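Search jobs and notices
Keyword or town
Go

Kitchen Assistant, Mivholm House, Hetport

Mivholm is a small residential centre where people come to learn bookbinding, watercolour and, in June, the recorder. They arrive hungry and stay that way. We need someone to help feed them.

You would work 16 hours a week, over four mornings, starting at 7. The job is porridge, soup, washing up and telling grown adults that lunch is at the same time it was yesterday.
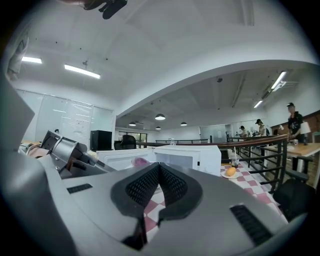

Experience is welcome but we have managed without it before. You should be able to lift a full stockpot, read a label for allergens and stay civil during recorder week. A food hygiene certificate helps; if you haven't got one, we'll pay for the course. Meals are included, and you'll know exactly what went into them.

The 430 bus from Warrier stops at the gate, usually.

To apply, send a page about yourself to Ghislain Gauthier, head cook. He doesn't need your five-year plan. Questions about pay and holidays go to Brock Fraser in the office, who answers the phone after 4.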